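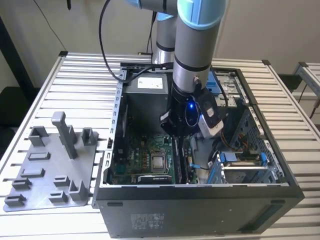
Side panel off, power supply and board in plain view. A black tower on the slatted table.

The Second Life of the Office Tower

Every office has a closet with one in it. Black box, dust in the vents, a sticky note that says DO NOT TOSS in handwriting from three managers ago. Pultness had 129 of them. The firm moved to laptops in March and the towers went down to the loading dock on two pallets, and from there to Brorivska, a repair shop with a roll-up door and a coffee machine older than anything on the benches.

I went for a morning. Stayed until they turned the lights off.

First thing you learn is to lay the machine down. Standing up, a tower is a nuisance – you're reaching in sideways, one hand holding a flashlight, and every screw you drop goes somewhere terrible. On its side with the panel off it's a shallow metal tray and everything sits there looking up at you. Power supply up near the top of the case. Green board below. Processor in the middle, a shiny square in its bracket. Memory standing up in its slot like a slice of toast.

That's most of a computer. People expect more.

The shop's intake sheet is a half page. Model, if you can find it. Does it power on. Does it smell. (Burnt dust is fine, burnt plastic is not.) Then the panel comes off and the air goes in, short bursts, with a finger on the fan so it doesn't spin up. The dust in an office tower is its own material, gray felt basically, and it peels off a heat sink in one piece if you're lucky. I took home a sheet of it. Don't know why.

Memory next. It's the easy win and everyone starts there. Push the clips, the stick pops up, wipe the contacts, seat it again and lean on it harder than feels polite. A good share of "dead" machines on the Pultness pallets were only that, a stick that had crept loose over years of being kicked under a desk. One press, one beep, done. Next box.

Processors they'd rather leave alone. If the machine runs cool there's no reason to go under there. If it doesn't, the cooler comes off, the old paste gets scraped with a plastic card – it goes hard, like toothpaste left on a sink – and you clean the metal until you can see the ceiling light in it. A dot of new paste. People argue about the size of the dot. I heard this argument twice before lunch and it was not friendly either time.

Power supplies don't get opened. Ever. There's a sign. They get tested, and if they fail they go in the blue bin and a used one comes off the shelf. You check the label for the wattage, check the plugs reach, four screws, and in it goes. Sounds simple. The cables are the hard part, there's always one bundle too many and no place for it to go, and the panel won't close over it. A tidy inside is worth the ten minutes. Air moves better and the next person won't curse you.

Then a drive, a fresh install, an overnight soak. Machines that are still up in the morning get a green dot.

So who wants an old tower? More people than I'd have guessed. Gokodow, a homework club on the other side of the river, has asked for 200 of them and will take them any way they come, scratches, missing feet, whatever. They want towers and not laptops becuase a tower stays put. Kid spills juice on a keyboard, you replace the keyboard. A print shop called Yao takes a couple at a time to run label printers that won't talk to anything new. The rest are sold at the front counter to whoever walks in.

The shop put 900 machines back to work last year by its own tally, which is chalk marks on the back of the roll-up door. Nowhere near what comes in. The leftovers get stripped for parts: fans, screws, drive cages, the little brass standoffs everyone runs out of. Jars and jars of standoffs.

If you've got one in a closet, a few things before you haul it anywhere. Pull the drive or have it wiped, and ask for it in writing. Leave the memory in, please, people take it out and then lose it. Find the power cord. Put the side panel screws in a an envelope and tape it to the inside of the case, not the outside, where it'll get ripped off in the truck.

And take the sticky note off. Mine's still on. I'm dropping it at the shop this week, it hasn't been plugged in for years and it smells a little of dust, the fine kind I hope.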